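家で作るサワードウのパン:種の準備から焼き上がりまで

この説明は、初めてサワードウを焼く人のために書きました。私は日本に来てから日本語を勉強しましたので、少しかたい文章かもしれません。でも、手順はできるだけ正確に書くようにしました。わからない言葉があれば、ページの下の連絡先からお知らせください。

私の先生は、Londaleという町のパン屋で働いていたIfeanyi Olatunjiさんです。彼の作り方は粉の量が多くて、家のオーブンには入りませんでした。それで、私は量を減らして、時間も少し変えました。

材料(大きいパン2個分)

強力粉 900g
全粒粉 100g
水 720g(粉に対して72%)
元気な種 200g
塩 20g

粉は合わせて1000gになります。1個だけ焼きたい人は、全部を半分にして、粉を500gにしてください。種も半分の100gで大丈夫です。私はNeltbyの強力粉を使っていますが、たんぱく質が12%くらいの粉なら同じように作れると思います。全粒粉の代わりにライ麦粉を使ってもいいです。その場合は生地が少しべたつきます。

種を起こす

冷蔵庫に入っている種は、すぐには使えません。焼く前の日の朝に出して、種30g、水90g、粉90gを混ぜます。夜にもう一度、同じ割合で混ぜます。次の日の朝、種が2倍から3倍の高さになって、表面に小さい泡がたくさんあれば使えます。

水に種を少し落として、浮くかどうかを見る人もいます。私も最初はそうしていましたが、全粒粉の多い種は、元気でも沈むことがあります。高さとにおいで決めるほうがいいです。ヨーグルトのようなにおいなら良くて、除光液のようなにおいなら、もう一回粉と水をあげてください。

一番上に残った種は捨てないで、パンケーキに入れることができます。これは別のページに書きました。

粉と水を混ぜる(朝8時ごろ)

大きいボウルに水を670g入れて、粉を全部加えます。残りの50gの水は、あとで塩と一緒に使いますので、カップに取っておきます。粉の白いところが見えなくなるまで、手で混ぜます。こねる必要はありません。ふたをして、1時間休ませます。この時間をオートリーズと言います。

水の温度は季節で変えます。冬は30度、夏は冷蔵庫で冷やした水を使います。混ぜ終わった生地が24度から26度になることが目標です。温度計がない人は、さわって冷たくも温かくもないと感じるくらい、と覚えてください。 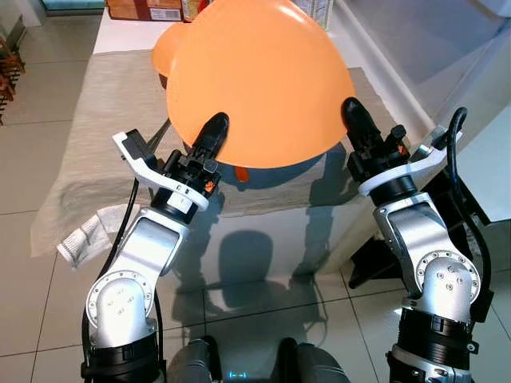

休ませたあとの生地は、最初よりずっとのびやすくなっています。ここに種をのせて、指で穴をあけるように押しながら混ぜます。30分待ってから、塩と残りの水を加えます。塩を入れると、生地は一度ばらばらになったように感じますが、2、3分続けるとまたまとまります。私は初めてのとき、失敗したと思って粉を足してしまいました。粉は足さないでください。

折りたたみ

塩を入れてから30分ごとに、生地を折りたたみます。全部で4回します。手を水でぬらして、生地の端を下からつかんで、切れないところまで上にのばして、真ん中に折ります。ボウルを少しずつ回しながら、4つの方向で同じことをします。

1回目は、生地がとてもやわらかいです。3回目になると、表面がなめらかになって、持ち上げたときに形が残ります。4回目はやさしくしてください。中にガスがたまり始めていますから、強く引くと逃げてしまいます。

そのあとは、さわらないで置いておきます。生地が最初の1.5倍くらいになって、ボウルをゆらすと全体がぷるぷる動くまで待ちます。私の台所では、春は3時間、真冬は5時間かかります。時計より生地を見てください。

成形

台に粉を少しふって、生地を出して、二つに分けます。軽く丸めて、20分そのまま休ませます。裏返して、手前、左、右、向こうの順番に折って、最後に手前から巻きます。巻き終わったら、両手で自分のほうへ引いて、表面を張らせます。

発酵かごには、米粉と強力粉を半分ずつ混ぜてふります。小麦粉だけですと、朝になって生地がはがれないことがあります。私が使っているかごはVerbruggenの細長い形のものですが、ざるに布をしいても作れます。とじ目を上にして入れて、ビニール袋でおおって、冷蔵庫に一晩入れます。12時間から16時間がちょうどいいと思います。

焼く

ふたのある鋳物の鍋をオーブンに入れて、250度で45分温めます。鍋はとても重くて熱いので、長い手袋をしてください。生地を冷蔵庫から出して、オーブンシートの上に返して、かみそりの刃で一本、深さ1cmの切れ目を入れます。刃は立てないで、寝かせて切ると、きれいに開きます。

ふたをして20分、ふたを取って230度で20分から25分焼きます。色は、自分が思うより少し濃いくらいまで待ったほうがおいしいです。中心の温度が96度以上なら焼けています。

焼けたら網の上で、2時間は切らないで待ちます。温かいうちに切ると、中がねばねばして、包丁にもつきます。

よくある問題

生地が広がって平らになる:発酵が長すぎたか、成形のときの張りが弱いです。次は最初の発酵を30分短くしてみてください。

穴が下のほうだけ大きくて、ほかは詰まっている:発酵が足りません。種の元気も確認してください。

底が焦げる:鍋の下にもう一枚天板を入れます。シートの下に米を大さじ2杯しく方法もあります。

すっぱすぎる:冷蔵庫の時間を短くするか、種を若いうちに使います。

保存

切った面を下にして、木の板に置いておけば、二日は大丈夫です。それより長いときは、薄く切って冷凍します。冷凍したパンは、解凍しないでそのままトースターに入れてください。

計算用の表(粉の量を入れると、水と塩の量が出ます)は、Clandanoのレシピ集に置いてあります。番号は1422です。3月に塩の割合を直しましたので、前に保存した人は新しいものを使ってください。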